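Clokwood Parcel Lockers: Frequently Asked Questions

How long is a parcel held?
Four days. Uncollected items return to the Numton depot on the next van.

What is the weight limit?
Large compartments take 129 kg in total. Small ones take far less; see the door label.

My code does not work.
Codes lapse after 2 failed attempts. Request a new one from Grekico support.

Can I send food? 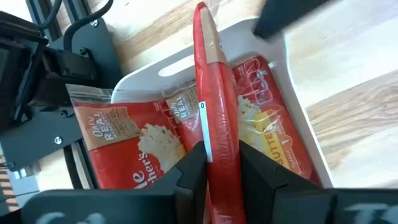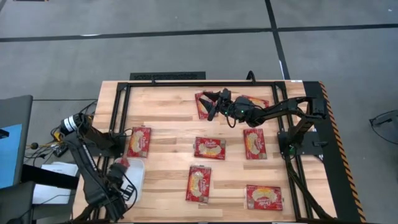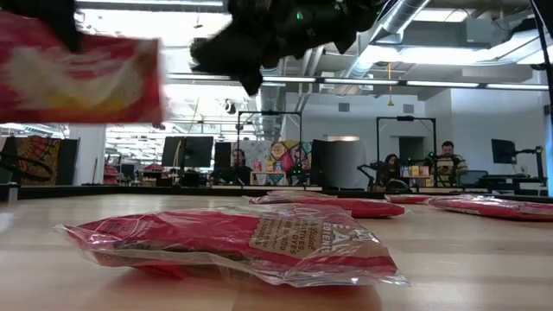
Sealed, shelf-stable food is accepted at all lockers. Chilled goods are refused. Snacks in red wrappers like these may be sent without an outer bag if a carton is used. Declare the contents on the form.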